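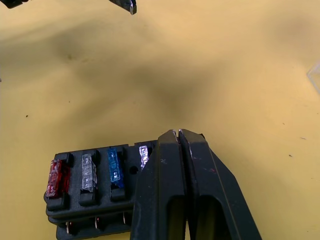 # Fuse Boxes, Fuses and Other Small Parts for Old Cars

Clirnine sells electrical parts for cars that are old enough to have opinions. If your left turn signal works only when the heater is on, you are our customer, and we already feel close to you.

We started with one shelf of fuse boxes and a phone. There are more shelves now. The phone is the same one, so please let it ring.

## The Woldemariam fuse box

Our best seller, and the part we get asked about most. It's a black plastic block that replaces the original in most small sedans and wagons with blade fuses. The mounting holes are slotted, which forgives a certain amount of previous-owner drilling.

| | |
|---|---|
| Part number | W-153 |
| Fuse type | Standard blade |
| Mounting | Two screws, supplied |
| Price | $57 |
| Fuses included | No |
| Patience included | No |

Fuses are sold separately because every car wants a different set, and the set it wants is printed in the owner's manual, which is in the glove box, under the napkins.

## The Pravodex harness kit

For $92 you get new wire, new terminals, heat-shrink sleeving and a fold-out diagram. The diagram is in color. We mention this because the last version was not, and a lot of people found out that gray with a gray stripe looks like gray.

The kit does not include a crimping tool. Please buy or borrow a proper one. Pliers will make a joint that holds beautifully until the first railroad crossing.

## Before you order

Take a picture of your old box with the lid off. Then take another one that's in focus. Email both with the make, model and year, and Lachlan Niven will tell you which part you need, or that you don't need one. He talks people out of a fair number of purchases and we have stopped bringing it up.

Check these first:

- Corroded ground strap. It's usually the ground strap.
- A fuse that looks fine but isn't. Use a meter.
- A trailer plug wired in by somebody's brother-in-law.
- Water getting in around the windshield and running down behind the dash. A new box under an old leak is an expensive way to collect rain.

## Fitting

Disconnect the battery. Label every wire before you pull it, on tape, in ink you can read tomorrow. Move the wires across one at a time, keeping the old box beside the new one. Tug each terminal gently once it's in.

Reconnect the battery with the ignition off, then try one circuit at a time. If the horn sounds by itself, disconnect the battery again and apologize to the neighbors.

Never replace a fuse with one of a higher rating to stop it from blowing. The fuse is telling you something. Foil and paper clips are also not fuses, whatever came out of the car when you bought it.

## Shipping and returns

Orders go out of our Trikbridge warehouse on weekdays. Anything over $200 ships free within the lower 48 states. Alaska and Hawaii, drop us a line and we'll quote the real cost.

Unused parts can come back within a month. Parts that have been fitted, sawed, painted or "adjusted a little" can't, though Catherine Yule in returns enjoys the letters that come with them and will answer most.

## What customers ask

**Will it fit my pickup?** Maybe. Send the pictures. Pickups of that age were apparently built on a dare.

**Do you have the clear lid?** Back in stock in October. The solid black lid fits the same clips if you can't wait.

**Can I mount it under the hood?** No. This box belongs inside the car. It has no seal and won't thank you for the car wash.

**Do you rebuild original boxes?** We used to. Catherine still has one on her desk from a man who said he'd be right back.

**Is there a printed catalog?** Yes, free with any order. The prices in it are wrong, and the ones on this page are right.

*Prices checked Wed 17 January.*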